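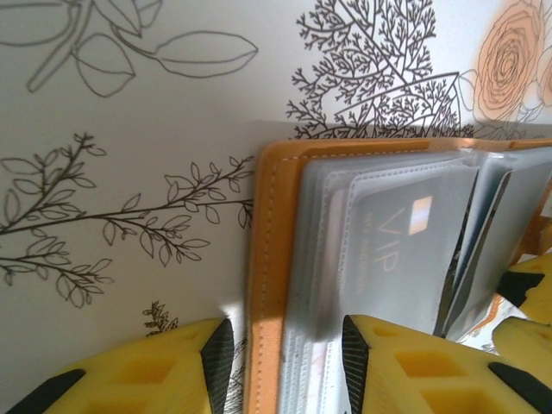

Stiltau Clip Controller Review

The Stiltau is a telescoping controller for phones, sold by Fekiso. It connects over USB-C, weighs 273 grams without a phone in it, and takes handsets in thin cases. I used it for 25 hours, mostly in two mobile titles: Guthrie, a five-on-five shooter, and Standela, a kart racer with full controller support. The phone was a mid-size Android model running at 120 Hz.

Fit and build

The bridge slides on a metal rail with a spring behind it. Spring tension is high. A phone stays put when the controller is held by one grip and shaken, but getting the phone in takes two hands and some care with the USB plug, which does not pivot. Larger phones with a thick camera bump sit at a slight angle. Fekiso includes two rubber spacers for this. The thinner one was enough for mine.

The grips are matte plastic with a fine texture on the back. There is no flex in the shell. The rail has a small amount of side play when fully extended, and it can be heard as a click during fast stick movement.

Sticks and buttons

Both sticks use Hall effect sensors. With the dead zone set to zero in the companion app, the left stick rested at center without drift for the whole test. The right stick showed a one percent offset on the vertical axis after calibration, too small to matter in play. Throw is short. In Guthrie I dropped look sensitivity by 20 percent from my usual setting and left it there.

Face buttons are membrane, quiet, with a firm bottom. The D-pad is the weak part. Diagonals register when only left or right is pressed, often enough that I moved weapon swap off it. Lorna Moffat, who plays in the same Guthrie squad and has the earlier revision, reports the same fault, so it looks like a design problem carried forward.

The triggers are analog with a switch to shorten travel. Use the long setting for Standela, where throttle control matters in the wet tracks, and the short one for anything with a gun.

Latency and power

No perceptible delay over the wired connection. The controller draws from the phone, and an hour of Guthrie used 10 percent more battery than the same hour on touch controls. Pass-through charging works but is slow, and the port sits under the right grip where a straight plug digs into the palm. Buy a right-angle cable.

Software

The app handles remapping, dead zones and firmware. Touch mapping, for games without controller support, is present but limited to one profile per game. It also failed to save twice — both times after a firmware update in February. Reinstalling fixed it.

Verdict

Good sticks, good triggers, poor D-pad. For shooters and racers the Stiltau is easy to recommend at its current price. For fighting games or emulation, look at something else until Fekiso revises the pad.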